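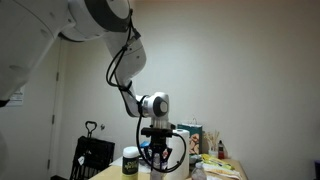

About us

Emska is a small language school above a shoe repair shop, two minutes from the bus station. We teach evening and weekend classes to adults. Have done for a good while now. If you've found this page you probably want to know who we are, what it costs and whether you'll be made to do role play. (Sometimes. You can sit it out.)

Last updated 9 February 2019. Prices further down are the new ones, ignore the leaflet if you still have it.

How it started

One Spanish class, borrowed room, five people and a kettle. Then a second class because the first one wouldn't go home. Italian came next, then Portuguese, then Polish, which is now the busiest of the lot. We took on the lease upstairs when the borrowed room got sold – two classrooms, one office, a kitchen that fits one person if they stand sideways.

The name comes from the first sign. It was second hand and most of the letters were already on it. Seemed a waste.

What we teach

Spanish, Italian, Portuguese, Polish, and Greek if enough of you sign up. Greek has run twice. We'd love it to run again, so do put your name down even if you're only half sure.

Beginners start in the autumn and again after Christmas. Improvers can join at any point, we just have a chat with you on the phone first and put you in the right group. No test. If it's the wrong group you move, no fuss and no extra charge.

Classes are small. We'd rather turn someone away than squeeze a chair in by the door, and we do run a waiting list. It moves faster than you'd think, people change shifts and have babies.
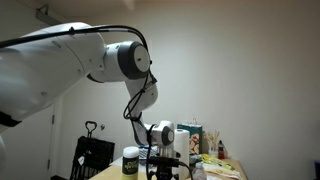

Most of our students work full time, so homework is short and you won't get told off for not doing it. One page a week, maybe a bit of listening. The ones who do it get on quicker, obviously. But plenty of people come straight from work with a sandwich and that's fine too.

How we teach

Talking first. Grammar when you need it, usually the week after you've got it wrong out loud. We use a course book for the first two levels and then we stop, as the third book is dreadful and we got tired of apologising for it. After that it's news, recipes, songs, letters from the council, whatever the group fancies.

All our teachers have taught adults before they came to us. Most grew up speaking the language they teach, a couple learned it later and remember exactly which bits are horrible. Both kinds are useful.

The Khattak room

Our bigger classroom, named after the old carpet warehouse that used to take up this whole side of the street. Seats more than the other one, better radiator, noisier window. Conversation evenings are in there, open to anyone who's past beginner level, you don't need to be enroled on a course. Pay at the door. Biscuits included.

The smaller room is just called the small room.

The library

A shelf that got out of hand. We had 300 books at the last count, nearly all given by students, plus a box of films and some very old board games in Italian. Borrow what you like, write it in the blue notebook, bring it back when you're done. Children's books are the ones that dissapear, so if you've got the Polish one about the hedgehog please have a look under the bed.

Prices

A full course is £157, paid up front or in two halves. That includes the book. Reduced rate for students, over-65s and anyone not working at the moment – just ask, we don't want to see paperwork.

One to one lessons by arrangement. Ring the office for those, it depends on the teacher and the time of day.

Other things we do

Companies sometimes ask us to come to them. We ran lunchtime Polish at Clustitz for two winters and are happy to do the same elsewhere if it's reachable by bus. Also a short summer course for people about to go on holiday, menus and tickets and what to say when the hire car isn't there.

End of term meal every December at Mesus, round the corner. Everyone's welcome, partners too. Booking sheet goes up on the office door. 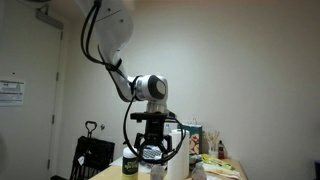
A white arm with a black gripper, pointing down.

Finding us

Side door, left of the shoe repair shop. Press the top buzzer and push hard, it sticks. There are stairs and no lift, sorry – if that's a problem tell us before you book and we'll see about moving your class to a ground floor room nearby. We've done it before.

Bikes can go in the hallway. Parking is free behind the station after six.

Office is open weekday afternoons and before every evening class. Leave a message if we don't pick up, we're probably teaching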